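How to pack for a hospital stay without buying everything on the list

I had 4 nights on a ward in June, planned ones, which meant I had weeks to read packing lists beforehand. Most of them are written to sell you a bag. One I found had 47 items on it, including a scented candle. You can't light a candle on a ward with oxygen in the walls, and I doubt whoever wrote that list has ever slept in one.

So here is how I would do it now. It suits a planned stay of a few nights for an adult. If your hospital sends its own sheet, follow theirs where we disagree.

Step 1. Ring the ward first

The letter will give you a number. Ask what they supply, whether you can use your own pillow, and what time visitors are let in. The website for my hospital said towels were provided. The woman on the phone laughed and said to bring two.

Step 2. Pick a small bag

The locker by the bed is narrower than you think. A wheeled case ends up under the visitor's chair, where everyone kicks it. I was talked into a Nendlow "recovery holdall" with a separate pocket for slippers, and it was too long to go in the locker. My old gym bag would have done the job.

Step 3. Medicines and papers on top

Put your usual tablets in their original boxes, along with your appointment letter, glasses and hearing aids if you have them. Someone will ask for the tablets within an hour of your arrival, then someone else will ask again. Write down the doses as well. I was sure I'd remember mine and got one of them wrong.

Step 4. Clothes that open at the front

Two nightshirts or loose pyjamas, a thin dressing gown, big pants, socks. If you have a drip in your arm, anything that goes over your head is a nuisance. Wards are warm in the daytime and draughty at four in the morning. Slippers need a back and a proper sole. The fluffy mules people give you as a present should stay at home.

Step 5. Something to do, but less than you'd like

I took three novels and read eleven pages. Arwel Powell, in the next bay, had loaded a tablet with a whole detective series and slept through it. Puzzle magazines are better, as you can drop one when the blood pressure trolley arrives and not lose your place. A cheap radio with earphones is good too. I'd leave the laptop behind. You will be taken off for scans without it, and there is nowhere decent to lock it up.

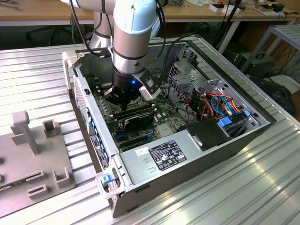
A desktop computer with its side panel off.

Take a charging lead that is longer than the one you normally use. The socket is behind the bed and not within reach. Ask before you plug anything in, as some wards want to check plugs and chargers first.

Step 6. Food, with some caution

Check with the nurses before you eat anything from home, above all before an operation. After that, plain things are your friend: oatcakes, a small pot of jam, your own tea bags. Hường Lã, who has had more operations than anyone I know, swears by peppermint tea for trapped wind. I'm not convinced it does much, but it was hot and I liked having it.

I would not bother with "healing" snack bars. The Cernodus ones I was given tasted of damp cardboard, and I couldn't find a reason on the wrapper why they should heal anybody.

Step 7. Ear plugs and an eye mask

These are the only two extras I'd argue for. The foam plugs from the chemist worked as well for me as the fancy moulded pair, which fell out when I lay on my side.

What I left out and didn't miss

Dry shampoo, a face mist, a travel blanket, a pillow spray, the journal with prompts in it. I did miss lip balm and a hair tie, and Loan Nghiêm brought both on the second day.

For going home

Put a loose outfit in a separate carrier bag and give it to whoever is fetching you. Waistbands can be a misery after surgery, so go up a size. Expect to be told you're leaving at ten and to be still waiting for your tablets from the pharmacy at half past three. Keep one magazine back for that.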